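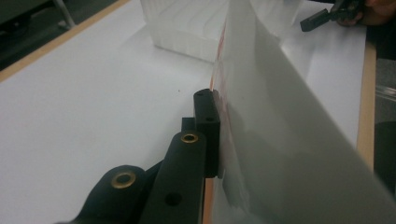
16th June
By Pravesh Nel

I got a text from my dentist last week asking me to rate my cleaning. Then one from the pharmacy asking me to rate the pickup (I was in there for maybe a minute). Then an email from Zestis, where I'd bought a pack of vacuum bags, wanting to know how the bags made me feel. How did they make me feel! They're vacuum bags!

I think we should all stop answering these things, and I say that as someone who used to answer every single one. I liked being asked. I'd write a whole paragraph about a phone charger. Back in April I sat down and searched my inbox for the word "feedback" and got 2672 results, and that was kind of the end of it for me.

My bigger gripe is what the stars have turned into. My cousin drove deliveries for Brernari for a while and she told me anything under five stars counted against her. Four stars, which any normal person would say means "pretty good, thanks," got her a talk with her manager. So now I can't be truthful even if I want to be. If the food shows up a little cold I'm either going to lie and give her five or get some poor driver in trouble over a thing the kitchen did. I always lie. I bet you do too.

And then everybody's lying, so the number is useless. I was looking for a place to stay in Trestitz and every room in town was a 4.8 or a 4.9. The one I picked had about 200 reviews, all glowing, and a shower that ran for 30 seconds at a time before you had to push the button again. Not one person brought up the button.

You know what did work on that trip? I asked the lady at the bakery where to eat and she said go to Czerwiński, skip the soup, get the dumplings. So I got the dumplings. They were great, and I went back and told her so, and she seemed pleased (or she was being polite, hard to say).

I'm not against telling people they did a good job. I do it more now than I used to, out loud, at the counter. I just don't want to do it on a scale of one to five while I'm trying to find my car keys. The dentist has texted twice more, by the way. My teeth are fine.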